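Windows and Curtains at Lesside: Gallery

Home > Projects > Lesside > Gallery

Lesside is a former seed warehouse that was turned into apartments. The window work on the upper floor was finished in May. The page covers the big street-side window, the fabric used on it and the ledge below. Text by Ambros Gruber.

The apartment had no window coverings when we started. The owners wanted daylight all day and some privacy from the buildings across the way. Blinds were considered first, but they would have hidden too much of the window, and the owners did not like the look of slats against the old walls. We agreed on two sheer panels on one track, with no heavy curtain behind them.

The fabric is Livik sheer in white, ordered from Economou. We looked at samples in cream and pale gray as well. Cream turned yellow next to the wall paint, and the gray made the room dull by late afternoon. Each panel was cut from a width of 400 cm so that it would still fall in folds when closed. A flatter panel would have cost less but tends to look like a bedsheet.
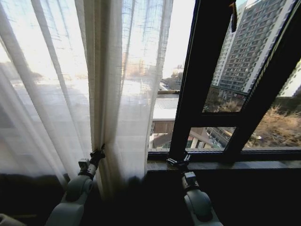
Sheer fabric is chosen by weave more than by color. A tight voile gives an even white surface and hides almost everything outside. The one we used is more open, and with strong light behind it the threads show up as a fine grid, most clearly near the top. Rooftops and buildings come through only as faint shapes. Where the curtain is pulled back, the black window frame gives the white fabric a hard line to sit against. We kept the frame black for that reason. The owners had asked about painting it white, and changed their minds after seeing a sample panel held up next to it.

The ledge
The windowsill is stone. It was cleaned with water and a mild soap, then left alone. We did not seal it. Small chips were kept, and only the loose mortar along the wall side was replaced.

The track
The track is a plain Huverent ceiling rail, 400 cm long, with gliders that can be taken out at one end for washing. It runs past the window on the left so that both panels can be parked on that side. The owners usually leave the right part of the window open in the morning and close it after lunch.

The hem
Each panel has a double hem at the bottom and a narrow one at the sides. No weights were sewn in. The panels hung for two weeks with the hems pinned before we stitched them, as this kind of cloth drops a little under its own weight.

Washing
Cool wash, gentle cycle, no spin if possible. Hang the panels back on the track while damp and pull the folds straight by hand. Ironing is not needed. Draw them by the side edge, held at a comfortable height, and let the rest follow.

Cost
Fabric and sewing came to more than 200 euros per panel. The rail was charged separately with the ceiling work.

Next gallery: Lesside, stairs and landing
Back to all projects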